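My kitchen clock and I are no longer on speaking terms

11/07/2025

I bought a secondhand Vestano wall clock in September, at the flea market behind the bus depot in Dredum. The seller wanted 16 dollars. I talked him down to 11 and walked home feeling like a captain of industry.

It ran for three days.

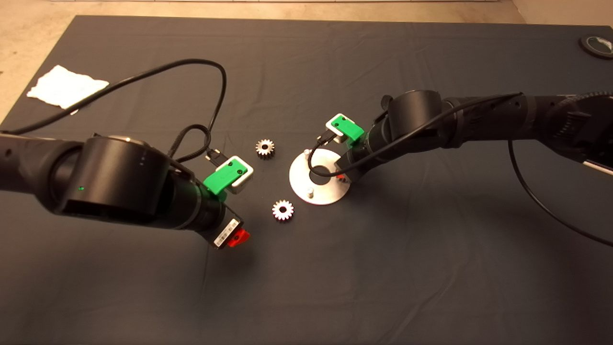

After that it started gaining time, seven minutes a day, which sounds harmless until you have shown up early for everything for a week. I have now seen my dentist's waiting room in a whole new light. I have read all of its magazines, including the one about boats.

The obvious move was to buy another clock. Instead I read repair forums until one in the morning, where men with strong feelings about oil argued over whether the Vestano was a decent clock or a crime. I learned the word "arbor" and used it at dinner. Dinner went quiet.
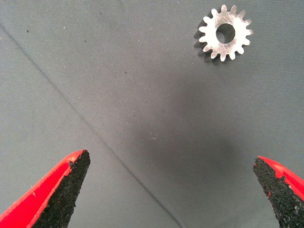

Small gear on gray cloth.

By the weekend I had a set of tiny screwdrivers from Treltunar Hardware and the confidence of someone who has watched several videos at double speed. The back came off easily. Getting it back on took most of an afternoon and a word I don't use around my mother.

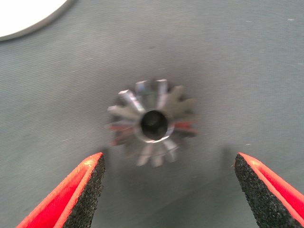 Is it worth fixing a cheap old clock?
Only if you like the fixing. A shop will charge you more than the clock cost, and your own evenings go for free.

Mine now loses time, for variety. I nudge the hands every morning while the coffee drips, and I've grown used to it.

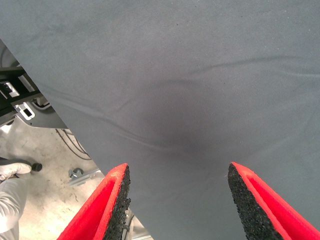 My sister-in-law has offered me her spare, a Xenos with a battery and no opinions. I said I'd think about it. It's in the hall closet now, keeping perfect time behind the vacuum cleaner, and I check it when I have a train to catch.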